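October, a little after nine in the evening

Dishes day! I have been looking forward to it all week, which probably says something about me, but I do love a set of plates that don't match. We have a blue one, a pink one, a white one and a cream one, and together they look like a box of after-dinner mints. I got in early, had my coffee on the stairs at Prandumov and then went straight to the big table with the brown paper and the blue tape.
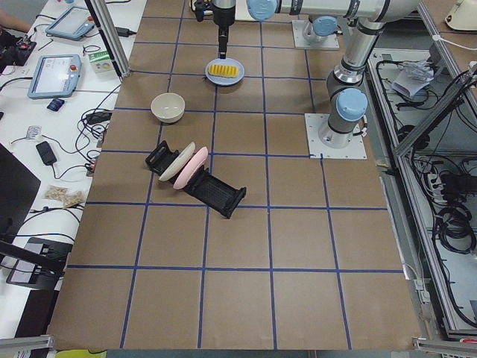 I was so hungry by eleven. Breakfast had been half a banana, and the bakery on Grarivska doesn't put the good rolls out until noon, so I held on and then bought two. Worth it! The walk is 600 steps each way – I counted going out and forgot to count coming back.

Things I want to remember about the dishes:

1. The rack sits better on a slant. I always want to line it up with the tape, and then I can't get at the slots nicely. Slanted, the plates lean the same way and I can see at a glance which one is which.

2. The bowl is my favorite. It's deep and plain and the spoon looks tiny in it. I would eat soup out of that bowl every night of the winter.

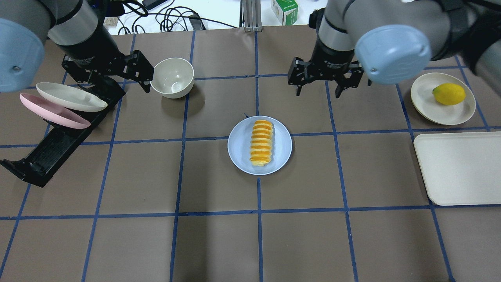
3. Pink next to white in the rack, always. I tried other orders in my head on the bus and none of them pleased me as much.

4. Ask at Chung whether they still sell the small bowls. I paid 12 for mine and should have bought four.

The afternoon went by so fast. I had the radio on low and the heating was finally working, and I got into that nice rhythm where you stop looking at the clock. The blue plate looks lovely in the rack with the other two, and the lemon on the cream plate made me want to paint it (I can't paint, but still). 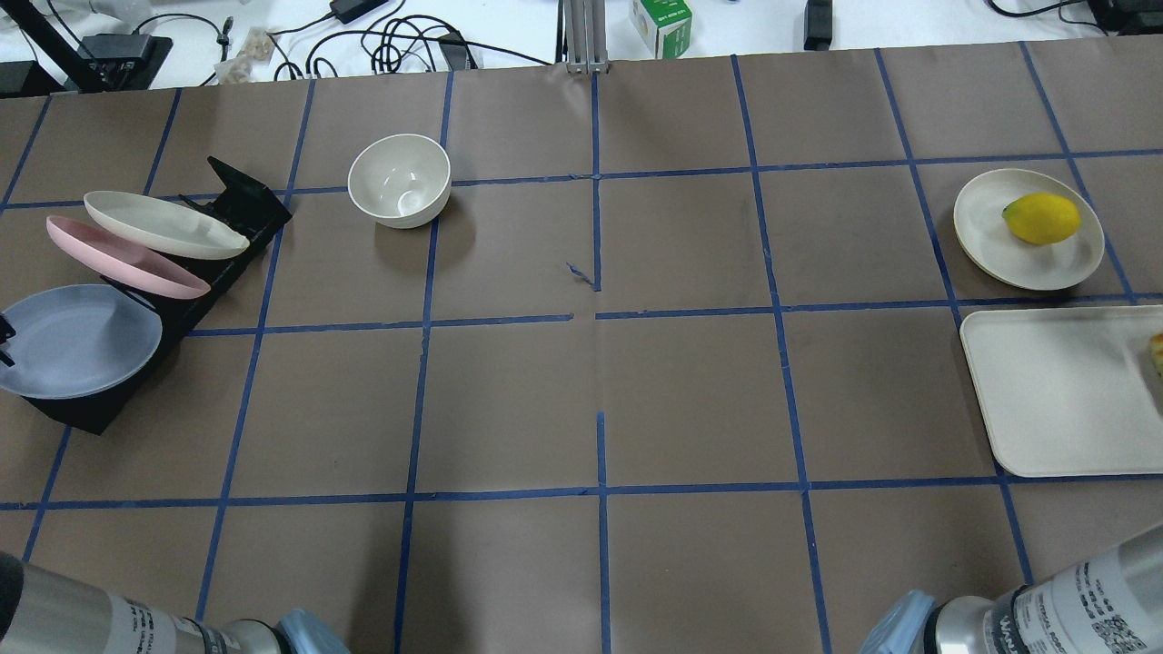
Need more blue tape. I wrote Detex on my hand so I'd stop in on the way home, and then of course I walked right past with my gloves on. Tomorrow, then. Brown paper too if they have the wide roll.

Home now, feet up, and my own sink is full – 29 minutes on the kitchen timer and I'll get up and do it. Soup after.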